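Gesar oval vegetable basket with two handles

Item 462
Sold by Purnis, kitchen and pantry

The Gesar is a woven basket for vegetables which do not need the refrigerator. It is oval, light tan, and it has a looped handle on each end, so you can carry it from the pantry to the table with both hands. We have sold it in our shop for 2 years and many customers come back for a second one, usually for onions.

On the table it goes well together with a cutting board. Keep the basket on the far end of the board and you have the front part for cutting.
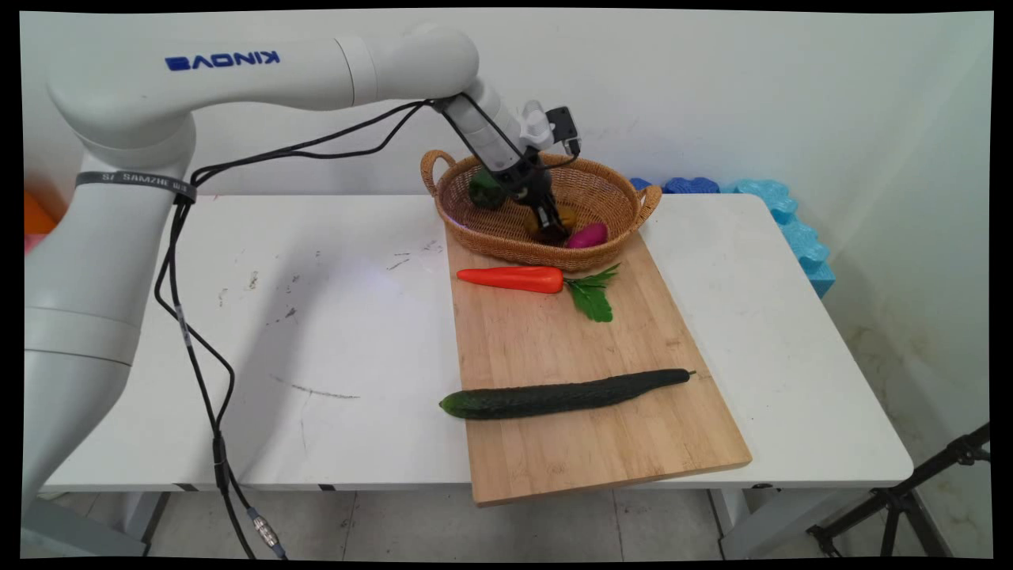

Gesar basket with pepper and sweet potato, on a light wooden board. Carrot and cucumber in front. Board and vegetables are not included.

What to put in it

Potatoes, sweet potatoes, onions, garlic and squash can stay in the basket for many days. Peppers are fine for the day when you cook them. Long vegetables like cucumber we prefer to leave outside, because they push the others to one side. Please do not wash the potatoes before you store them – a little dry soil does no harm, but water in the weave does.

The weave

The strands are coiled close together and bound with cross-stitches at regular distance. The floor is made as a spiral which becomes denser toward the center. On the side there are small gaps where the light comes through. Color is natural, with darker orange-brown speckles, and it can differ a little from one basket to the next.

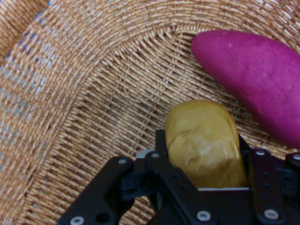
Text and product care: Yolotzin Becerra

Care

Shake out the soil over the sink or outdoors. For the grooves between the coils use a dry brush with soft hair, and go along the rings, not across. If something has leaked, wipe with a damp cloth and let the basket dry upside down until the next morning. It is not for the dishwasher.

Good to know

Weight of the empty basket: 795 g
Height without handles: 23 cm
Shape: oval, two handles
Lining: none. A cotton lining from Sunar can be ordered separately.

Orders placed before noon leave our store the same day. Returns are accepted when the basket is unused and clean.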